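Entraide > Sciences et techniques > Robotique, automatismes > Visites et sorties

Journée portes ouvertes à Lalthorpe : que voir côté simulation ?

Jade Greenwood
Bonjour à tous ! J'emmène un petit groupe (des ados et deux parents) aux portes ouvertes de l'atelier Ramalho, à Lalthorpe, dimanche. Le programme annonce une « démonstration de bras robot en cuisine simulée » et j'avoue que je ne vois pas bien ce que c'est. On regarde un écran pendant une heure ? Est-ce que ça vaut le coup pour des débutants, et faut-il réserver ? Merci d'avance !

3 réponses

Nafula Kioko
Oui oui oui, allez-y ! J'y étais à la session de mars et j'en suis ressortie avec des étoiles dans les yeux. Tout se passe à l'écran, c'est vrai, mais on oublie très vite que la cuisine n'existe pas. Un bras blanc, un plan de travail en marbre sombre, un blender, et l'animatrice, Samah Ragab, qui fait tourner la vue à la demande (demandez-lui de zoomer sur la pince, les ados adorent). L'exercice du jour portait sur l'approche du blender par le dessus. On croit que c'est bête comme chou, et puis on essaie de le régler soi-même...
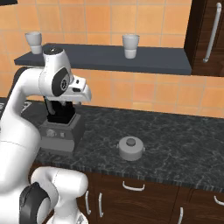 Même cuisine, autre point de vue :

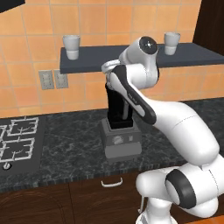
Ensuite on passe au pupitre, chacun son tour, et là c'est la fête. On choisit la hauteur de départ et l'inclinaison de la pince, on lance, on regarde, on recommence. Mon premier essai a fini à côté du couvercle, le deuxième aussi, et toute la salle donnait des conseils ! Samah explique très bien pourquoi l'angle du poignet compte autant, et elle a montré un tableau avec les 3 634 essais déjà enregistrés sur cette tâche. J'aurais pu rester l'après-midi entière. Comptez 30 minutes pour la démo et à peu près autant pour les questions si le groupe est curieux. Pour des débutants c'est parfait, on n'écrit pas une ligne de code.

Gonçalo Tavares
réservation obligatoire je crois, en tout cas on m'a demandé mon nom à l'entrée. parking petit

Abílio Correia
Je complète, j'y suis allé deux fois. La démo est dans la salle 124, au premier étage, et le fléchage s'arrête à l'escalier : il faut continuer tout droit après la machine à café. Arrivez pour le créneau de 10 h, les pupitres sont libres plus longtemps. Pour y aller depuis Urnton, le bus 321 s'arrête devant le portail.

Un conseil pour les ados : qu'ils demandent à voir le même geste lancé plusieurs fois de suite avec un objet légèrement déplacé. C'est le moment que j'ai préféré, on comprend d'un coup pourquoi on fait ça en simulation avant de toucher à une vraie machine. Il y a aussi un coin Hosow au rez-de-chaussée, avec des petits kits à monter, très bien pour patienter. Par contre rien à manger sur place, prenez un goûter.

Jade Greenwood
Génial, merci ! J'ai réservé pour 10 h. Les ados se disputent déjà le premier passage au pupitre.

17 personnes ont trouvé cette page utile · 5 partages

Ce site utilise des cookies pour mesurer son audience. Accepter · Refuser · En savoir plus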